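Ticket 735 – Second gripper set for the Hovland bench arm
Status: Open, waiting on quote
Queue: Equipment and budget

Request was for a second Wunirel finger set at full price, plus the Flundlow service plan. The stated reason is that the current fingers bruise fruit. I'm not approving it on that alone. We logged 30 apple picks and 5 were marked as bruised, but no one wrote down whether those apples were bruised before we started.

Fillus support says the wide opening is "within normal use" and that softer pads would fix it. They also sell the softer pads. I asked for a loaner set and got a brochure.
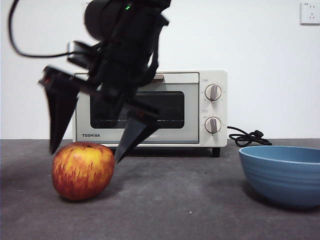
Page last changed: Apr 12, 2019

With the fingers spread on either side of the apple, the right tip comes down nearly to the tabletop. That makes me want to look at approach height before we spend anything. Raising it in the settings is free.

To do before this goes back to purchasing:
Check every apple before the run and mark old bruises.
Repeat the picks with the approach raised 7 mm.
Get the pad price on its own, without the service plan.
Ask what the plan covers that the warranty doesn't – the last answer was two paragraphs and no list.

If the bruising stays the same after that, I'll sign for one set of pads. The service plan can wait for the August budget, and I'd need to see a repair bill it would have paid for. So far we have none.

Quote requested again, pads only. No reply yet.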